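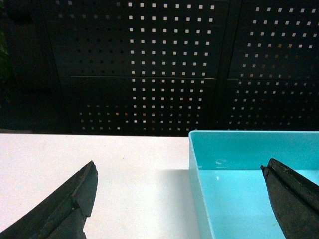 Home Storage Workrooms Gallery Contact

Trays and bins: the Suvine workroom

We keep a lot of plastic in the Suvine workroom. It holds screws, thread, paint pens, spare hinges, stamps, seed packets and everything else that would otherwise end up in a drawer. This page is a small gallery of the containers, with notes on how we use them and where each kind has worked or failed. It was put together in August, after we cleared the long shelf and started over.

The room was set up with wooden boxes. They looked good and they were heavy. When the boxes were full it took two hands and a knee to get one down from the top shelf, and nothing inside could be seen without taking the lid off. We moved to plastic one shelf at a time. The wooden boxes went to the Holub Street garage, where they hold rope and do a fine job of it.

Color came next. We tried labels alone for a while and they peeled. Now each kind of work has its color, and the labels are a second check. Turquoise is for whatever is being sorted right now. Clear and pale bins are for things that are finished and can be put away. Dark blue is for anything that has to leave the room, such as repairs going back to their owners.

The turquoise trays

A tray like this is open and low, with straight walls and a flat floor. There is no lid and nothing to unclip. Small parts are easy to see against the bright floor, and a dropped washer shows up at once. We use them on the white tables, where the edge of the tray is easy to find even when you are looking at something else.

The thin walls are the weak point. A tray filled with hardware will bow if it is picked up by one side, so we carry them with a hand under each end. They are sold under the Ollari name at the supply store near us, in a flat stack with paper between them. Take the paper out before you put them on a shelf. It sticks in damp weather and leaves a gray mark that needs a scrub.

Cleaning is warm water and dish soap. We stopped using the scouring pads, which took the shine off the floor of two trays in one afternoon. A soft cloth does the same job and takes a minute longer.

The pale bins

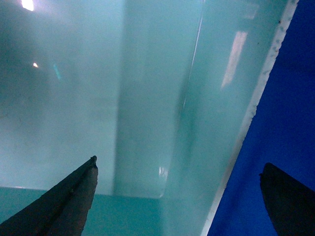 Pale aqua plastic up close, with royal blue behind it.

Translucent plastic is a compromise. It won't show you a part number through the wall, but it will show you a shape and a level, and most of the time that is all anyone needs. From across the room you can tell a full bin from one that needs topping up.

Rounded inside corners are worth looking for when you buy. Square corners collect dust and glitter and the little curls that come off a drill bit, and a cloth never quite gets in there. With a rounded corner you can wipe in one pass. Beads and small nuts also slide out more easily when you tip the bin to pour.

Seams are the other thing to check. Run a thumb along the rim and the corners in the store. A sharp edge can be taken down with fine sandpaper, but it leaves the plastic cloudy along that line. We have done it on several bins and they are still in use.

Keep this kind of plastic out of direct sun. Our first set sat in the south window and turned yellow over two summers, and the lids no longer fit.

Shelf notes

The long shelf has 40 places, marked on the front edge with paint pen. Every bin goes back to its own place, and anything left on the table at 5 goes into a turquoise tray until morning. The parts list is kept in a binder by the door. It had 482 lines at the last check — more than we expected, and a good many of them were for things we no longer own.

Full bins go low. Light ones, such as felt, foam and ribbon, go on top. We leave one place empty at the end of each row so there is somewhere to put a bin down while another is moved.

More pictures of the shelf itself will go up when the Undirov brackets are in. The old ones sag in the middle and we would like to replace them before loading that side again.

We use cookies to remember your gallery settings. Accept Decline

Suvine Workroom | Contact us | All pictures and text copyright Suvine Workroom | Back to top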